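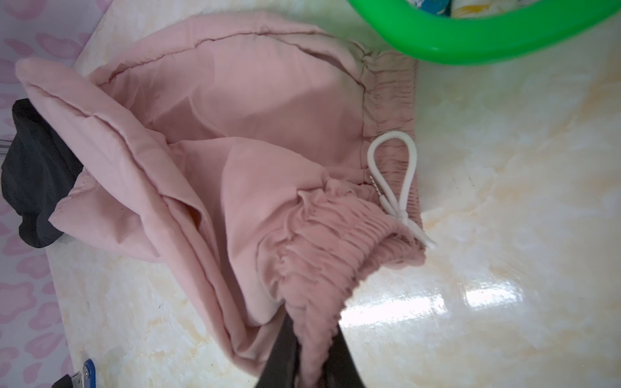 4. Data and Coding

Articles Issues Authors About Contact
Search this journal Enter keyword Go
Journals > Public Order Studies > Working Papers > Section 4

4.1 Sources

The corpus consists of press reports on crowd violence in Nudalton district and on the police inquiries that followed. Reports were drawn from two regional dailies, the Curkard and the Ouazzani, over 17 months ending in January. A report was kept if it ran to at least 200 words and named a police station. Wire copy reprinted without change was entered once, under the paper that ran it first. The initial search returned 900 items, many of them duplicates across city editions.
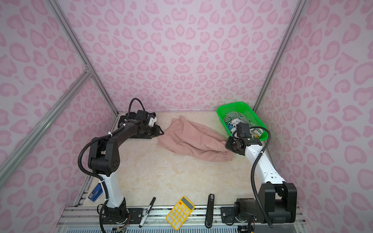

Editorials were held in a separate file. They seldom give the time or place of an incident, and mixing them with news reports would inflate the share of items that assign blame. Letters to the editor were dropped.

4.2 Coding of physical evidence

Each report was coded in Flirkuler for the source of its claims (police, family, bystander, court record) and for any physical evidence it mentioned. Clothing is the most common item in the second group and the least evenly described. 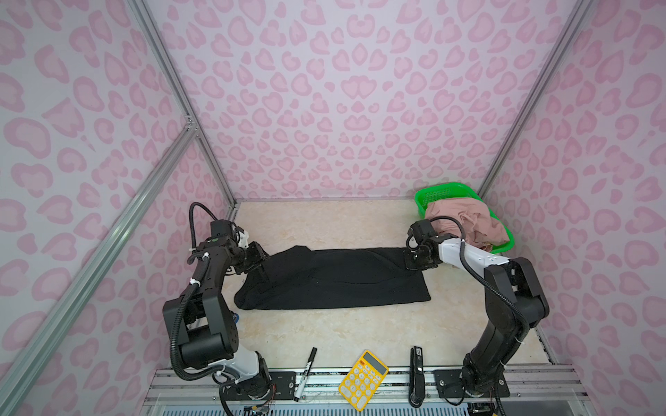 Coders worked from the wording of the report alone and did not consult case files. Where a report gave a color and a general noun, both were entered as printed, and no type of garment was inferred. The rule is easiest to apply to objects shown whole and spread out. The black cloth garment lying flat on the pale marble-patterned surface between the two arms would be entered as "garment, black," with "laid out" in the position field. Terms such as "bloodstained" or "torn" were entered only when attributed to a named source type. Disagreements were settled by a third reading, and codes still in dispute after up to 10 days were set to missing.

4.3 Limits

Both papers depend on police briefings in the first days after an incident, so early reports overstate the official account. Later court coverage is thin. Estimates in Section 5 are therefore given separately for the two stages.

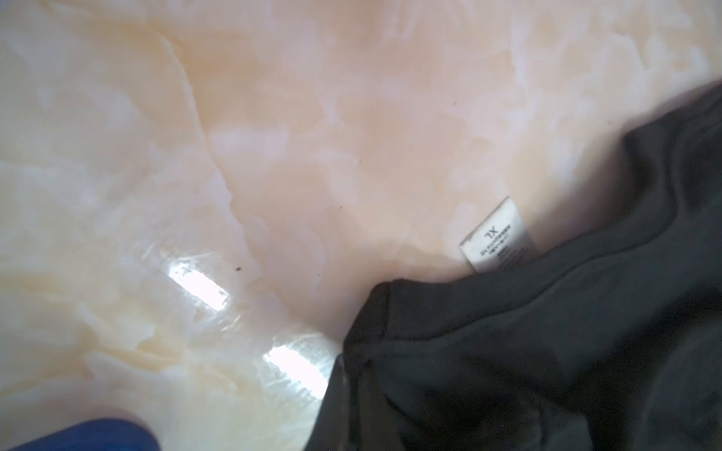 Figure 4. Marbled tabletop with light reflections, next to dark fabric.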